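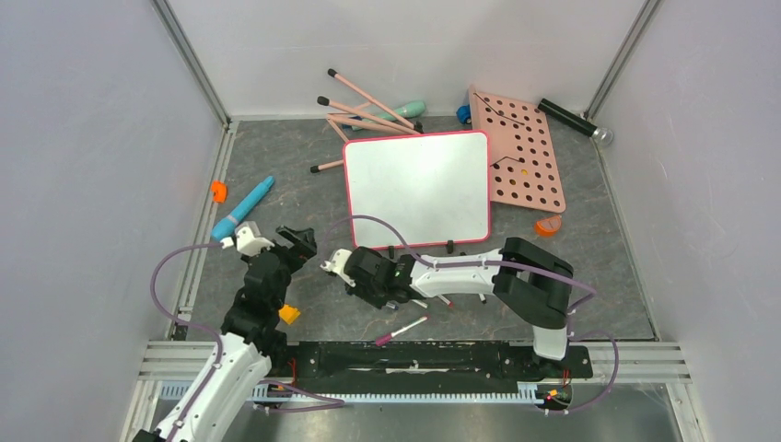 The Pickle Has More Friends Than the Mayor

I went to bed on 25th November as a person who followed a local furniture store, two bakeries and my old high school's marching band. I woke up following a pickle. So did an awful lot of my neighbors, and by lunchtime the pickle had more followers than the official page of the mayor of Vastberg, who has been in office for six years and posts a lot of photos of bridges.

If you missed it (and if you live outside the county you probably did, you lucky thing), it started with a complaint. Somebody bought a chicken sandwich at the Salameh counter on Cunda Street, the one next to the dry cleaner, and found that it came with a single slice of pickle. One. It was a thin one too. They took a picture of it sitting all alone on its square of wax paper and put it up on Stitumer, which is where everyone around here goes to argue about parking and sell their exercise bikes. The page was called "This Pickle Would Do a Better Job Than City Hall," and that was pretty much the whole pitch.

I've been on Stitumer since May, when my cousin made me join so I could see her puppy. I can tell you that most pages on there get eight or nine followers and then sink. A page for people who found single gloves has 30. The page for the Cunda Street bus shelter, which somebody started as a protest when the roof came off, made it to 66 and everyone thought that was huge. The pickle passed the bus shelter before I'd finished my first cup of coffee.

So why a pickle? I asked myself this a lot over the next couple of days, mostly while I was supposed to be working. Part of it is that people here are annoyed. The leaf pickup was late. The left turn signal by the library has been blinking yellow since spring. The new city website makes you create an account to find out when the pool is open, and then it tells you the pool is closed. You can write a letter about any of those things, and I have, and I got back a very nice form email thanking me for my interest in swimming. Or you can press a button and throw your support behind a slice of cucumber. The button is faster.

The other part is that the pickle is a terrific politician. Whoever runs the page (we still don't know, and I have theories) never tells a joke in so many words. It's all done completely straight. The first post just said, "I have heard your concerns about the turn signal." The second said, "I am meeting with stakeholders." There were 123 comments under that one, and I read every single one of them, which I'm not proud of. People were asking it for things! A woman wanted to know its position on backyard chickens. The pickle said it was listening. Somebody demanded that it release its tax returns, and the pickle posted a picture of the sandwich receipt with the total circled.

Then it put out a platform. I saved it, so I can give it to you the way it ran:

Fix the turn signal.
Two slices minimum.
Pool.

That's it. That's shorter than anything the city has ever mailed me, and I understood all of it.

City Hall, to its credit, didn't send anyone out to scold us. The mayor's office put up a little statement the next afternoon saying it was "always glad to see residents engaged" and reminding everybody that the next council session is open to the public. Which would have been fine, except that they attached a photo of a bridge. The replies were about what you'd expect. The pickle page shared the statement and added, "A lovely bridge. I would also be for bridges."

The sandwich people have handled it a bit better, I think. I walked over to Salameh on my lunch break, partly for reporting purposes and partly because I wanted a sandwich. There was a line out past the dry cleaner. The guy at the register told me they'd had a rush like this only once before, when the school next door lost power and the cafeteria couldn't open. He said he personally had been putting two slices on everything since he heard, and that the one-slice sandwich must have been made during a busy stretch. There was a handwritten sign taped to the register that said PLEASE DO NOT ASK TO SPEAK WITH THE CANDIDATE. I got three slices. I'm told this is a conflict of interest and I'd like it on the record that I ate them anyway.

Naturally there is now opposition. You can't have a pickle doing that well without somebody getting sour about it (sorry). By the second evening there was a rival page for a coleslaw cup, which claimed to represent the real people of Vastberg and accused the pickle of being out of touch. It picked up 15 followers, and as far as I can see, a good share of them are also following the pickle. Someone else started a page for the bread. I thought the bread had a point, to be fair – the bread does most of the work in any sandwich – but it posted six times in an hour and people got tired of it.

There was a serious bit, too. A few commenters said the whole thing was childish and that folks who have time to follow a pickle have time to come to a council session. I went back and forth on that. I've been to a council session. I sat on a folding chair for two and a half hours to hear four minutes about the pool, and when I got up to speak I was told the pool had been moved to a different agenda. I'm not saying that's anyone's fault. But I can see how a person might come home from that evening and feel that the pickle was at least answering its messages.

My neighbor across the hall takes the other side. She thinks that if you want to be listened to, you should use your real name and your real voice, and that hiding behind a condiment is cowardly. I told her a pickle isn't a condiment. We ended up talking about that for most of an hour and never got back to democracy at all. For what it's worth, she calls it a garnish now, and I've accepted this as a compromise.

I did send a message to the page asking for an interview. I figured it was a long shot. What I got back, four hours later, was this: "Thank you for reaching out. I am focused on the work." I wrote again and asked whether it really intended to run for anything. "I am exploring my options with my family," it said. I asked who its family was. It sent a photo of the jar.

Could a pickle get on the ballot? I called the county clerk's desk to ask, and I'd like to thank the very patient woman who picked up, because I don't think I was her first pickle call of the day. She read me the rules in a flat sort of voice. A candidate has to live within city limits, be a registered voter, and sign the form in person. She paused for a second at "in person." Write-in votes for someone who hasn't filed don't get tallied by name, they just go in a pile. I asked how big the pile usually is and she said she would have to get back to me. She hasn't yet.

As of this morning the page is still growing, though more slowly. A few people have drifted off, and there's been a bit of fighting in the comments over whether the pickle is dill or bread-and-butter, which has turned a lot nastier than I would have predicted. The page refuses to say. "I want to be a pickle for everyone," it wrote, and even I thought that was weak. My cousin unfollowed over it. She's a dill person and she wants a straight answer.

Oh, and there was a city truck parked by the library when I drove past yesterday, with its flashers going and a ladder up against the signal pole. I have no idea whether that was already on the schedule. The city says it was. The pickle page posted a blurry photo of the ladder with the words "Promises made." I had to wait through two full cycles to turn left and I've never been so happy to sit at an intersection in my life.

The light was still blinking yellow when I came back the other way, so don't get too excited. The council session is next week, the pool is on the agenda again, and I'm planning to be there with a sandwich. If you want to come along, get there early, the folding chairs near the heater go first.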